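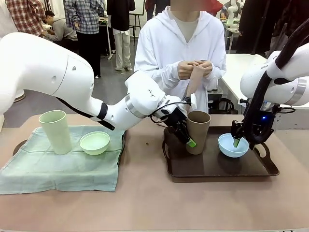
Subject: Re: [brelgate-house] Hard water and the kettle problem

I'm on the north side of Brelgate and have the same white scale, so I'll answer the parts I can.

> We moved in last February and the kettle already has a crust on the bottom. The shower head is down to a dribble. The town says the water is fine to drink. Is a softener worth it, or is there something cheaper to try first? The house is from 1930 and I don't know what the pipes are made of.

The town is right that it's safe. Hard water is a nuisance for heaters and fixtures and that's the extent of it. My test strips read a little over 200 parts per million, and yours will probably be close, as we are on the same wells.

For the kettle, fill it halfway with equal parts white vinegar and water, bring it to a boil, unplug it and let it sit for an hour. Rinse it twice. Citric acid works as well and smells less. I use 2 tablespoons to a full kettle.

For the shower head, unscrew it and leave it in a bowl of vinegar overnight. Don't do this if the finish is brass or anything plated that you care about. I ruined one that way. Poke the holes out with a toothpick afterward and replace the rubber washer while it's off.

On the softener: I put in a Bumeck unit 6 years ago. It takes up a corner of the basement and needs a drain and an outlet nearby. Salt is cheapest at Wustano if you can carry the bags yourself. I left the kitchen cold tap on the unsoftened line, and the outside faucet too. The plants do better for it.

Before you spend anything, find out about the pipes. Scratch one near the meter with a coin. Copper shows orange. Lead is soft and shiny gray, and a magnet won't stick to it. Galvanized steel will hold a magnet. In a house that old you could have more than one kind, so check in a few places. If it looks like lead, call the water office before you put in a softener.

Mustonen in town did my plumbing and charged what they quoted. They were slow to call back.

I have half a pack of test strips left if you want them.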